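**Open category for artists over 60 - Pandine members' board**

**Bendik Hedlund** wrote:

The Pandine Gallery has published the terms for its December exhibition. Artists aged 60 and over are to be entered in a separate Senior category, with its own room and its own prize. Last year's open call drew 367 entries and 33 were hung. I should like members' views before I reply on behalf of the painters' section.
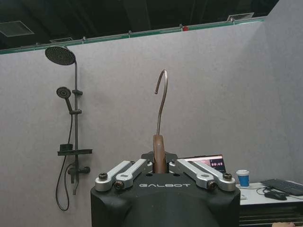
May an older artist still enter the main exhibition? Under the present wording, only by withdrawing from the Senior category in writing before the closing date.

**govell_prints** wrote:

I support the separate room. Many of us began painting after retirement and have no wish to be judged beside recent graduates. The fee is also lower. 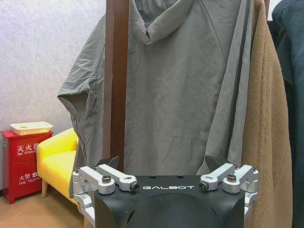
**Wubit Gebremichael** wrote:

I must disagree with the previous member. I have exhibited for 12 years and my age has never appeared on a label. A work should be hung on its merits, and the visitor need not be told when the painter was born.

**govell_prints** wrote:

The label will not state an age. It will state the category - I accept that this amounts to much the same thing.

**Bendik Hedlund** wrote:

I have noted both positions. My own preference is for one exhibition, with the lower fee kept for those who ask for it.
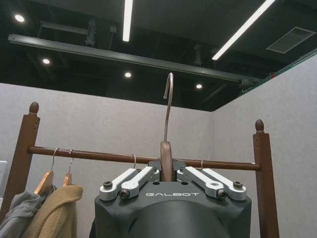 **belay_studio** wrote:

Would the section consider asking for the category to be optional? Members could then tick a box on the entry form, and no letter of withdrawal would be required.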